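Vodthorpe Bead and Bracelet Stall: your questions

Print this page | E-mail to a friend

Do you sell ready-made bracelets?
Yes, and loose beads too. Most beads are plastic. Prices are marked at the stall.
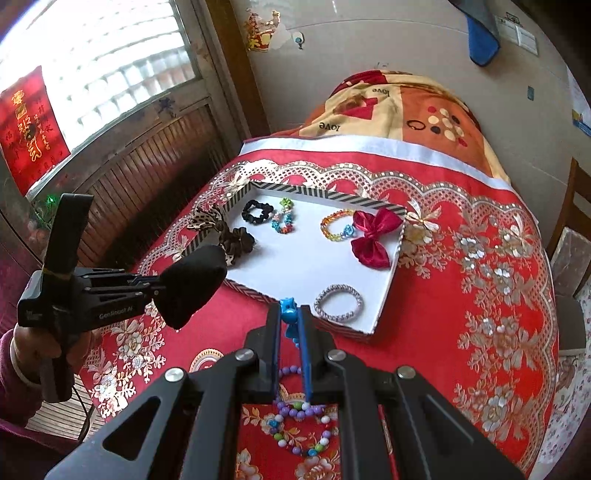
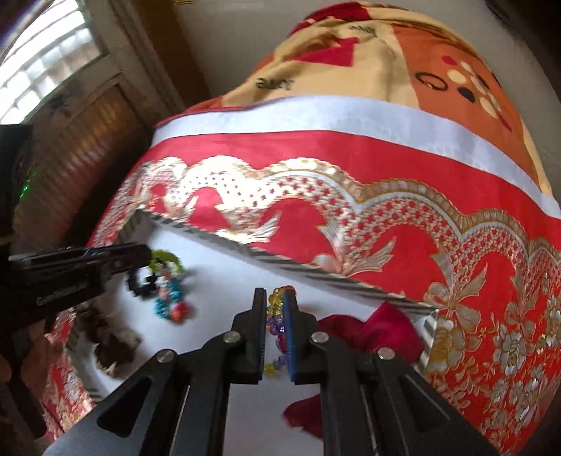
Beaded bracelet in lavender, white, green and light blue (first picture); strand of yellow, orange, purple and pink beads (second).

What size do I need?
Measure the wrist with a strip of paper and add 1 cm. We can shorten a bracelet while you wait.

Can I post a bracelet back for restringing?
Yes, to the Estley address. Allow 21 days. Please put all the beads in, including broken ones.

How do I make stretch cord last?
Roll bracelets on over the hand and don't pull them wide. Take them off before swimming.

Are they safe for toddlers?
No. Small beads are a choking risk.

Do you take bulk orders?
Mixed bags of 500 beads can be ordered from Akbulut in Brurkance. We need 10 bags or more for a school price.

Comments (3)

beadymum: The paper strip worked, thanks.

Col77: Is the 21 days from posting or from when you get it?

Vodthorpe stall: From when we get it.

Contact us | Copyright Vodthorpe Bead and Bracelet Stall | Back to top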